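Giruncombe 互助社区 › 机器人与自动化 › 规范与流程

桌面机械臂做摆碗叠碗的任务,操作规范到底要写到多细?

Tanvir Matubbar

各位好,第一次在这个版发帖,写得啰嗦请见谅。

我刚接手组里一个桌面任务,内容说起来特别简单:桌上散着一堆塑料碗和杯子,颜色大小都不一样,人遥控机械臂把它们按要求叠起来,全程录下来当训练数据。前任留给我的“规范”只有半页纸,大意是注意安全、动作流畅、叠好为止。我当时还觉得挺好,够简洁嘛!结果录了两周就开始吵架了。

吵的东西都很小。比如碗套进去了但是歪着,算不算叠好?有人说算,有人当场伸手给扶正了接着录(扶正那一下手还入镜了)。比如夹爪还没松开,操作员就按了停止,理由是“反正肯定成了”。再比如开始之前桌上的碗该怎么摆,有的同事每次都摆得整整齐齐,有的同事一把撒上去,滚到哪儿算哪儿。录到第488条的时候我回头抽查,发现光是结束画面就有好几种,有的手臂已经收回去了,有的还停在碗正上方。

我们的目标是3000条,现在改还来得及,再往后改我估计会被大家打死。

想请教的是:

这种规范应该写多长?我试着写了一版,写了九页,没有一个人看完,包括我自己。

“完成”和“失败”怎么定义才不吵架?

安全那部分,小型桌面臂大家都觉得“它又压不死人”,手就直接伸进去了。我说过好几次,脸都说黑了,没用。有没有办法写进流程里,让人不得不照做?

数据检查我们用的是 Brellonus,里面可以给每条打标签,但标签是谁想到什么就加什么,现在已经乱得没法看。这个要不要也写进规范?

先谢谢了!

Asanka Barua

哈哈,你这九页我懂,我以前写过更长的,还带目录。

先说我的背景,免得你以为我在纸上谈兵:我在 Grineck 项目里管过采集流程,叠碗、放杯子、收拾台面这几类都做过。写规范、推翻规范、再写规范,这个循环我走了不止一遍。下面都是我自己的做法,不一定适合你们,挑着用吧。

第一件事,把你那九页拆成两份东西。一份贴在工位旁边,正反面,字要大,操作员站着就能看清,只写“开始前做什么、录的时候不许做什么、什么时候停”。另一份放在共享文件夹里,把每条规则的边界情况都写进去,配图,吵架的时候翻它。贴出来的那份谁都可以提意见,改动只能由一个人来改,而且要写版本号。版本号这事我强调一下,每条数据录下来的时候要能对上当时用的是哪一版规则。我们早期没做这个,后来想把旧规则下录的挑出来单独处理,根本挑不出来,最后靠聊天记录去猜日期,猜得我头都大了。

第二件事,初始摆放。你说有人摆得整齐有人一把撒,这两种都不理想。整整齐齐的话模型学到的就是固定位置,撒一把呢,又经常撒出来碗口朝下的、滚到桌边的、互相挨得夹爪根本插不进去的。我们后来定的规矩是:碗口一律朝上,碗和碗之间允许靠得近,但操作员第一个要夹的那只,旁边必须留得出夹爪的位置;离桌沿一只手掌宽以内不放东西;每录完一条,至少换掉一半物件的位置。至于要不要允许一开始就有叠好的,这个看你任务怎么设计,允许就写明允许,还要写明允许叠成什么样。我见过两个操作员对“散开”的理解完全不同,一个觉得两只碗套着也叫散开,说得还特别理直气壮。

还有桌布。台面铺什么、怎么铺,也请写一句。布起了大褶子,轻的碗放上去就会斜,斜了操作员就去凑角度,凑出来的动作很怪。每天开工前抹平一次,多花不了你几秒钟。换桌布颜色更要记录,别哪天有人嫌脏换了一块就当没事发生。

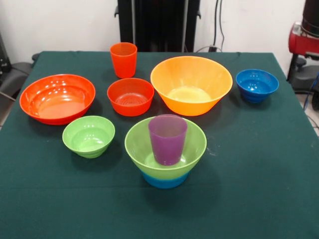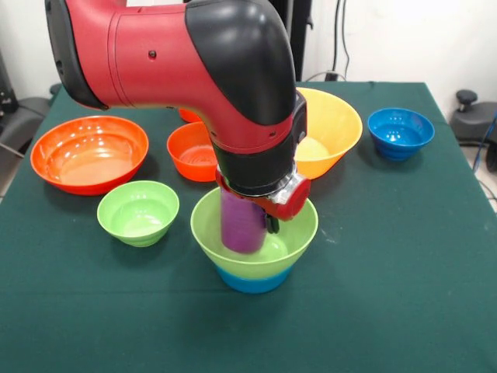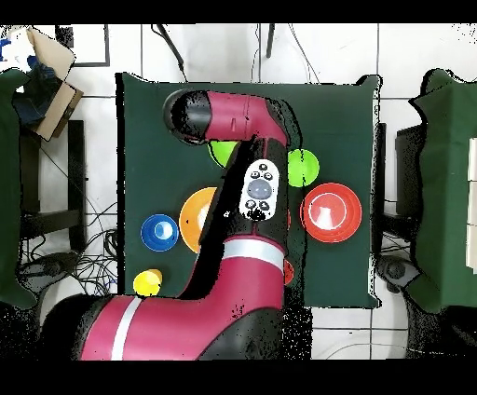

完成的判定我是这么写的:三个条件都满足才算。所有目标物件在指定的位置或者指定的容器里;夹爪已经张开,跟物件没有任何接触;手臂退开,不再挡住目标物件。三条里少一条就继续录,录到满足为止,或者按失败处理。你可能觉得第二条太死板,可是你看第二张,紫色杯子还夹在夹爪里,下半截在绿碗里面,光看这一帧你没法判断这到底是往里放还是往外拿,更没法说它松手以后站不站得稳。第一张就好判多了,绿碗套在蓝碗里,紫杯子立在绿碗里面,谁来看都是一个答案。第三条也一样有用,俯视的那个角度,手臂横在桌子上方,好几只碗都被压在下面只露出一部分,橙色那只就只看得见左半边。要是录像停在那种时刻,后面做检查的人只能靠猜,你说冤不冤。

所以判定用哪个角度也要写死。我的建议是以侧面看得见叠放高度的那个视角为主,俯视的用来核对位置。两个角度矛盾的时候以谁为准,提前说好,别等吵起来再定。

歪不歪的问题,给你一个好用的写法:不写角度。写角度没人量,写了也白写。我们写的是“里面那只的碗底落进外面那只,松开后静置,数两下不动”,数两下就是心里数一、二,笨是笨了点,但是人人都会。口沿不平行不扣分,杯子立着就行,倒了就是倒了。如果你们的任务对摆正有要求,那就配图,拍一张“能接受的最歪”和一张“刚好不能接受”的,贴在一起。这两张图比一页文字都管用,真的。

手伸进画面这件事,零容忍,没得商量。手一旦进来,这一条立刻作废,重录。别搞“剪掉那一段还能用”,剪的人会越剪越多。作废要有作废的标签,不要直接删除。我们统计过作废原因才发现,有个工位老是作废,是因为遥控手柄旁边放的椅子太低,操作员看不清碗底,总忍不住站起来去拨一下。换了把椅子就好了,要是当时全删了就永远查不到。

失败怎么写呢,我把它分成两类。一类是“可恢复”,碗滑了、夹偏了、放歪了,操作员用机械臂自己救回来,最后满足完成条件,那就是成功,另外打一个“有恢复”的标签。这种数据很宝贵的,别嫌它难看!另一类是“不可恢复”,东西掉到地上了、碗翻过来扣着夹不起来了、超过时限了,停下来标失败。时限你们自己定,先让最慢的那位同事做几遍,在她的时间上放宽一些,别拿最快的人当标准,不然大家为了赶时间动作会变得很冲。

说到冲,速度也要管一下。接近物件的最后一段要慢,夹住以后抬起来再平移,别贴着桌面拖。从别的碗上方过的时候,手里这只的底要高过下面那只的口。这几条我都写在贴出来的那份里,理由很土:碰倒一摞,重新摆要花好久,大家自己就会在乎。

安全部分,你说的“压不死人”我听过太多遍了。我后来不讲道理了,直接改流程。每录完一条,系统要求操作员按一次停用键,手臂进入停用状态才能去摆下一轮的碗;摆完以后退到地上贴的线外面,再启用。不按停用,下一条的录制按钮是灰的。这个改动我们的软件同事花了一个下午,效果比我贴多少张告示都好。另外急停按钮要放在操作员伸手够得到的地方,每天开工按一次试试,按完签个字。还有一条容易漏掉:线缆。桌子后面和地上的线要固定好,摆碗的人来回走,绊一下就不是碗的问题了。绊线的事故我们那儿出过一回,人没事,相机歪了,那天上午的数据全部要重新标定,大家郁闷得不行。

Brellonus 的标签,我的回答是要写进去,而且要少。我们只留了成功、失败、作废这几个大类,每类下面几个固定的原因,多一个都要走审批。自由文本的备注栏可以留着,让大家吐槽用,每周二翻一遍,同一个吐槽反复出现再考虑加标签。

最后你问多长,我现在手上那份贴墙的,正面是流程,背面是配图,后面那份详细的我不敢说有多少页了,反正只有吵架的时候才有人打开。

Vasanthi Selvanayagam

不用写那么复杂吧。我们就一句话:按照培训视频里那样做。新人来了看一遍视频,跟着老人录半天,基本都会了。规则写多了操作员反而紧张,动作僵。

然后颜色多一点,大小多一点,总归没错的。

 Tanvir Matubbar 回复:谢谢!请问你们有几个操作员呀?

 Vasanthi Selvanayagam 回复:2个,我和另外一个同事,哈哈

 Tanvir Matubbar 回复:那难怪……我们这边轮班的人多,口口相传传着传着就走样了。

 Asanka Barua 回复:人少的时候视频确实够用,我不反对。不过视频也得跟着规则更新,我见过拿旧视频教新人的,教出来的一批全是旧做法,还学得特别扎实。

Piyumi Rathnayake

我补充一个从下游看过来的角度。我是拿到数据以后负责检查和训练的那一边,跟采集的同事不坐在一起,所以很多规则我是反着推出来的。

我最怕的情况倒不是失败多,失败标得清楚我能处理。我怕的是同一件事前后标得不一样。前面一批歪着算成功,后面一批歪着算失败,混在一起就很难用了,而且你光看成功率曲线还看不出来,会以为是操作员水平变了。所以楼主录到488条发现问题,我反而觉得挺幸运的,我接过一批3000条录完了才发现的,那个月(是五月,我记得很清楚)我基本什么别的都没干。

已经录好的那些不要急着扔。我的做法是:新规则定下来之后,找两个人,各自独立地把旧的重新判一遍,互相不看对方的结果。判得一样的就留下来用新标签,判得不一样的单独拎出来,两个人坐在一起看。看完你会发现,分歧基本都集中在某几条规则上,那几条就是你写得不清楚的地方,回去改措辞就行了。这比坐在会议室里凭空想边界情况快多了,而且例子都是你们自己桌上的,没人会说“这种情况不会发生”。

还有几个很琐碎的要求,采集的朋友们看到请不要嫌我烦:

物件要登记。每只碗每只杯子给一个编号,贴在你们的表格里,别贴在碗上(贴在碗上模型会看见)。颜色名字要统一叫法,塑料件的颜色在不同灯光、不同相机里看着会差很多,一个人叫黄的另一个人叫橙的,指令文本里就对不上了。我们吃过亏,同一只碗在指令里有过三个名字,我查的时候一度以为是三只碗。

开头和结尾都多留一小会儿。按下录制以后手臂先不动,停一停再开始;满足完成条件以后也停一停再结束。楼上 Asanka 说的手臂退开再停,我举双手赞成,麻烦加粗。

相机动过就要说。擦桌子碰到了支架,觉得没事,不说,后面整批的视角都偏了一点点。这种偏一点点的最难发现,偏很多的我一眼就看见了。我们现在是每天第一条录之前先拍一张空场景,跟标准图叠在一起对一下,对不上就先别录。

指令文本和实际动作要对得上。让放到绿色碗里,操作员顺手放到蓝色碗里了,叠得再漂亮也是失败,千万不要事后去改指令来迁就动作。我知道看着好好的一条要标失败很心疼,但是拜托了。如果一定想留,单独开一个类,别混进原来的任务里面。

关于规范的篇幅,我没有写贴墙那份的经验,不好说。我只希望每次改版的时候有人在群里吼一声,告诉我改了哪一条,从第几条数据开始生效。就这一件,做到了我可以请全组喝奶茶。

Tanvir Matubbar

回来更新一下。九页已经拆了,贴墙的压成了正反面,“能接受的最歪”那张图我们几个人为了选哪一张吵了整整一个下午,不过吵完就真的没再吵了。

停用键锁录制按钮的事我去问了 Fathima Bhattacharjee,她管我们这边的软件,说可以做,排到下周。旧的那批准备照 Piyumi 说的找两个人重新判。

还有个小问题想接着问:换班的时候,下一个操作员要不要先录几条不计数的热手?我们有人觉得浪费时间。

 Asanka Barua 回复:要。打“练习”标签,照样存着,别计进目标里。我们换手柄、换夹爪垫之后也都要求先练几条。

 Piyumi Rathnayake 回复:练习的也请按规则做完,停在手臂退开之后,谢谢谢谢。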